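Revised Arrangements for the Household Pantry

Readers of this blog will recall that in December I undertook to report on the reorganisation of our pantry at Florkirbridge. The work has now been completed, and I set out below the principles adopted, together with certain matters that remain unresolved.

The previous arrangement had been in place since we took possession of the house. Under that arrangement, dry goods were shelved in the order in which they were purchased, and items not in regular use migrated to the rear. A review of the upper shelf identified two unopened bags of pearl barley, a tin of golden syrup that had adhered to its neighbour, and a quantity of arrowroot for which no member of the household would accept responsibility.

My husband, Yaw Tsikata, was of the view that the existing shelving should be retained and the contents reduced. I favoured replacement. After some discussion it was agreed that the lower three shelves would remain and that the upper shelf would be removed, it being beyond my reach without a step stool. The timber has been set aside for the garden shed.

Dry goods are now grouped according to frequency of use. Items required daily, including tea, sugar, salt, rolled oats and plain flour, are to be kept between waist and shoulder height. Baking supplies occupy the shelf beneath. Preserving equipment, which is in demand for only a few weeks when the apricots ripen, has been relocated to the laundry cupboard.

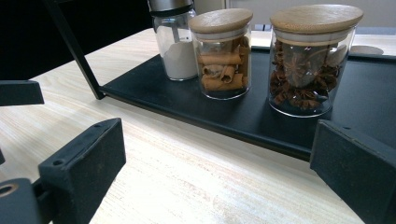 With respect to labelling, I have adopted the practice of recording the date of opening in addition to the name of the contents. The label is to be affixed to the base or the rear of the container and renewed whenever it is refilled. Older stock must be used before newer stock is added. I acknowledge that this requirement has not been uniformly observed, and that the self-raising flour was topped up on at least one occasion without the remainder being used first.

Consideration was also given to the purchase of goods in bulk. Our neighbour, Wyn Jarman, buys flour by the large sack from Mensah and kindly offered to divide an order with us. The saving per kilogram was attractive. However, our summers are warm, and wholemeal flour in particular does not keep well in a cupboard that shares a wall with the oven. We have accordingly limited bulk purchases to rice and lentils. Wholemeal flour is bought in small bags and held in the refrigerator.

Pantry moths were a significant concern last autumn. All cereals and nuts were inspected at that time, affected items were disposed of in the outside bin, and the shelves were vacuumed and then wiped with white vinegar, with particular attention to the shelf-pin holes. New purchases of grain are now placed in the freezer for several days before being shelved. No further moths have been sighted.

Two matters are outstanding. The first is the pantry door, which continues to catch on the lino and will need to be planed. The second is the position of the spices, which Yaw would prefer to have beside the stove and which I maintain should be kept away from heat and steam. They are presently in a drawer, in alphabetical order, with the exception of the cumin, which is beside the stove.

A further post will address the chest freezer once it has been defrosted. Correspondence regarding the storage of brown sugar is welcome in the comments, as ours has again set hard.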